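February, 7:40 am

Dye fastness, batch two. The Huttunen green has again declined to behave like the Huttunen green on the shade card. 300 g skein, mordanted overnight, 14 minutes at a simmer, and I have produced a very expensive khaki. Duván Condori held it up to the window and said "army surplus," then went to make coffee.

Blue (Piden) fine. Red (Ornelbridge) fine but bleeds into the rinse like a crime. Third rinse still pink. Used 900 ml per rinse, should have used more.

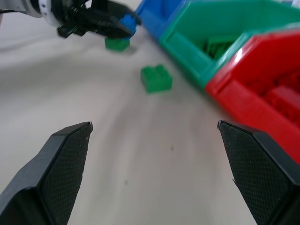 Green brick on the table. Closer to this, please.

Checked the pH of the bath afterward: 8. Skotville tap water strikes again. The notes from last winter say, in my own handwriting, "ALWAYS CHECK pH FIRST," underlined twice. Past me was very wise and I never read her.

Duván thinks the alum is old. The tub has no date on it, so he may be right, and he'll be unbearable if he is. Split the leftover wool into small skeins, one with new alum, one with old, same bath, vinegar to bring it down to 6. Labels on BOTH ends this time.

Also owe the shop 3,000 words on colorfastness for the spring handout. Have written the title.

Bundles to be kept apart by color until fully dry, see red, above. 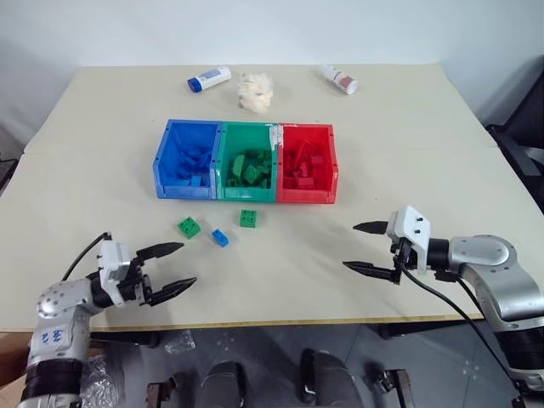 ## Still to do

- buy alum, write the date on it
- light test strips, south window
- scrub the pink pot
- title needs work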